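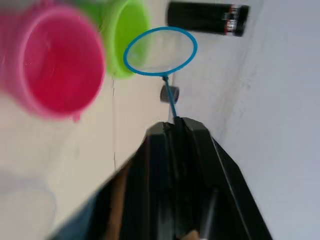
Small hoop net with fine mesh, blue handle.

Strand Creek Monitoring and Cleanup
Progress report to the Steresex Fund
Mar 15, 2019

Work since the last report

The grant period opened in November with the lower section of Strand Creek, between the Cloltumville road bridge and the old mill dam. We cleared trash and brush from 400 yards of bank on the east side. The west side is still waiting on permission from one landowner. We have sent two letters and expect an answer before the ground dries out.

Water samples were taken at 5 sites each month except January, when ice closed the two upper sites. Nitrate was highest at the site below the storm drain on Laltetti Avenue, as it was last year. The city has agreed to inspect the drain and has given us a copy of the work order.

Planting

We ordered 500 willow and dogwood stakes and have put in 200, all on the cleared bank. The rest are in cold storage at the nursery, which can hold them until the end of April. Deer browsing was worse than planned for — we had budgeted for tubes on half the stakes and now think all of them need one.

School program

Two classes from Cloltumville Middle School came out in the fall to look at stream insects and will come back in May. The bus cost more than the quote. We covered the difference from the supplies line, with approval from your office.

Budget

Spending is on track overall. Lab fees are under budget because of the missed January samples. Tubes will be over, and we ask to move the unspent lab money to cover them.

Next steps

Finish planting by the end of April. Start on the west bank if permission comes through. Repair the gauge at the mill dam, which was knocked loose in the February high water — readings after that date are left out of the attached table.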